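Hi Sebastião,

April update from the Fotby bench, as promised. The big news is that Trakley is running on two stations now, and the put-away crew has stopped walking around it like it might bite! We logged 273 mixed-item picks in the simulator before Thursday's review, and 36 of them needed a person to step in. Most of those were long thin pieces, which twist when the fingers close — we're still fiddling with the grip there.

The Temden money has mostly gone to training hours. All 16 people on the day shift have had a turn at setting up a job, and a few are better at it than I am (no surprise). 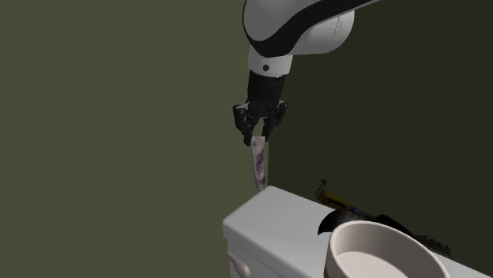
Will anyone lose hours when the second station goes full time?

The day shift keeps its current hours through the end of the grant. Put-away time moves over to inspection and kit repair, which have been short-handed since winter.

What I didn't see coming was how much people would miss the chatting. Sorting was a side-by-side job and inspection is a quiet one, so we've pushed two benches together and that helped a bit. Pay grades for the new setup work are still with Thevar, and I'd love a nudge from your end if you have one to give. I'll send the spending sheet separately once the last invoice comes in.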